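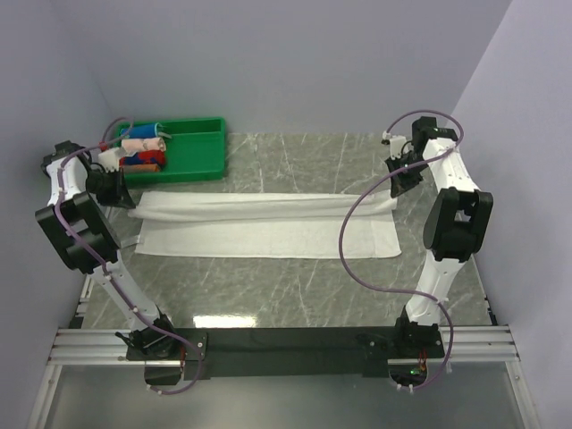 LAUNDRY AND LINEN

Guides > Household > Laundry and linen > Getting whites white again

Last updated: 28 May 2023

Getting grey whites white again without buying half the aisle

Every few months I get a message asking which whitening product is the good one. The packets all promise the same thing, and the photos on them show towels that have plainly never been near a person. I have tried a fair number of these products at my own expense and my view has not softened. Most greying is caused by how we wash, and a powder that costs four times the usual price will not fix that for longer than a wash or two.

What follows is the method I use on cotton sheets, pillowcases, tea towels and plain cotton tops. It is slow and dull. It does not work on everything, and I say where it fails further down.

Find out what you are dealing with

Look for the care label before anything else. It is usually a small strip sewn into a side seam or hem, and if it has been snipped off you will have to guess, in which case guess on the gentle side. Cotton and linen can take heat and oxygen bleach. Polyester mixes can take some of it. Wool and silk can take none of it, whatever your neighbour did with hers.

Then look at the colour in daylight by a window. Grey all over usually means old detergent, body grease and hard water minerals sitting in the cloth. Yellow in patches is more often sweat, skin cream or deodorant. A faint pink or blue cast is dye from something else in the drum. Brown specks may be rust, and you should stop there, as bleach can make rust worse.

Strip out the old detergent first

People skip this and I wish they wouldn't. Put the whites back in the machine with nothing at all in the drawer and run them at 60 degrees, or whatever the label allows. Go and look through the door after ten minutes. If there are suds, they came out of your sheets. Run it again until there are hardly any.

In my first flat in Bratley it took three goes, and I had been quite proud of how clean I was up to then.

The soak

You need plain oxygen bleach, sold as sodium percarbonate, a bucket or a bath, and rubber gloves. Check that the packet really is percarbonate. Several "oxy" powders are mostly washing soda with a little of the useful stuff stirred in, and they charge you for the picture on the front. The ingredients are on the back in small print.

Dissolve it in hot water first, following the amount on the packet. Do not double it. I tested double on a pair of old pillowcases and could see no difference, though I did use up the tub twice as fast.

Push the cloth right under and weigh it down with a plate if it floats. Leave it for six hours or overnight. The water will turn an unpleasant colour, and there are a great many videos online making a show of this. Treat them with care. Some of that colour is dirt, but dye and old softener will cloud the water too, and a bath of brown water does not tell you how clean the sheet has become.

Never mix oxygen bleach with chlorine bleach or vinegar. Don't seal it in a spray bottle or jar either, as the gas can burst it.

Wash and rinse

Tip out the soak and wash everything as normal, with a biological powder. Use powder here even if you like liquid the rest of the time. Powders generally contain bleach and liquids generally do not, so a household that only ever uses liquid will see its whites go dull sooner or later.

Add an extra rinse. If your water is hard, add a water softening product to the wash too. I live in Nornwood now, where the kettle furs up in a fortnight, and that made more difference than anything else on this page.

Things I don't rate

Bicarbonate of soda. It is mild and cheap and does very little at the amounts people use. Putting it in with vinegar gives you fizz, then salty water.

Aspirin. I tried it. I'd keep it for the headache.

Blueing. It does make whites look brighter, by tinting them. Fine if you know that is what you are paying for, but the grease is still in there. Go very light or you will get streaks.

Fabric softener. It leaves a coating by design, and the coating holds dirt. I gave it up on towels and they were scratchy for a month and better after.

Lemon juice and sun. Some truth in this one. Sun does fade stains on damp cotton. Whether the lemon adds anything I could not say.

When it won't work

Inger Vigfúsdóttir wrote in after the first version of this guide to say that her polyester mix tablecloth came out of the soak exactly as grey as it went in. I believe her. Man-made fibres hang on to grease and the greying often won't shift. Old elastic that has yellowed is another lost cause. So are cheap "optical white" shirts, where the brightness was a finish that has washed away.

Keeping them that way

Wash whites alone, and I do mean alone - pale grey socks count as a colour. Leave a hand's width at the top of the drum. Measure the powder by the chart on the box for your water hardness. Run the empty machine hot once a month, and clean the drawer while you are at it, especially the underside of the slot above it.

Dry them fully before they go in the cupboard. Cloth folded away slightly damp picks up a smell that no soak on this page will shift quickly.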